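Luvmont Sets Its Equipment Budget for Hand-Held Grippers, and I Get to Tell You About It

Cullness, 7/26/20
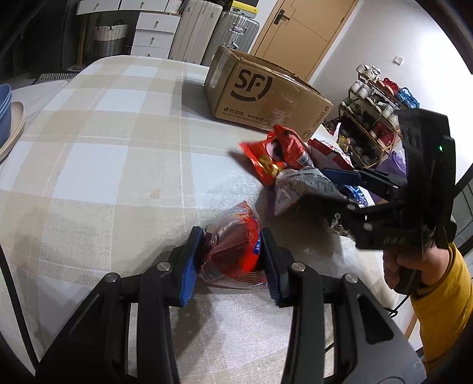

Lamai Sukprasert wrote back to our first draft of the plan to say that we had priced the grippers nicely and forgotten everything that wears out on them, and could she please see a line for pads, cables and spare screws before anybody signed. She was right, and the line is in there now!

So, the news. Luvmont is buying nine pairs of hand-held grippers for our household packing and sorting work, and I've spent more evenings than I'd like to admit with the spreadsheet (my first equipment budget, be kind). The order goes to Guérin in two parts. Five pairs come first, and the other four follow in January if the first batch holds up the way we want it to.

I pushed hard for splitting it. We bought everything at once for the Avon project and ended up with a shelf of handles that didn't fit the pads we liked best. This time the first five pairs get 40 working days on ordinary jobs, at ordinary tables, with the sort of stuff people really have at home: snack bags, shipping boxes, shoes. Crinkly bags are my favorite test because they're so annoying. A stiff box is easy to plan for, but a puffy bag changes shape the second you squeeze it, and that tells us a lot about which pads to reorder.

Here's how the money breaks down. Roughly 66 percent of the budget goes to the grippers themselves. The rest covers replacement pads, cables, a charging and storage cart, and training time for the people holding the things. That last item was tiny in the first draft and I'm so glad we bumped it up. Someone who has never worked with a gripper in each hand needs a few sessions before their results are any use for comparing one setup with another, and those hours have to be paid for like anything else.

What we haven't settled is the fixed arms. A couple of you have asked whether Luvmont will automate the sorting tables all the way, and my answer is that I don't have a price I trust yet. We'll look at quotes after the January delivery, once we know which grip style we'd want mounted on one (and whether the floor at Cullness needs work first, ugh).

Suppliers who'd like to quote on pads or carts can ask our Cullness office for the parts list. Please put the pad size in your subject line, and quote spares separately from the main order.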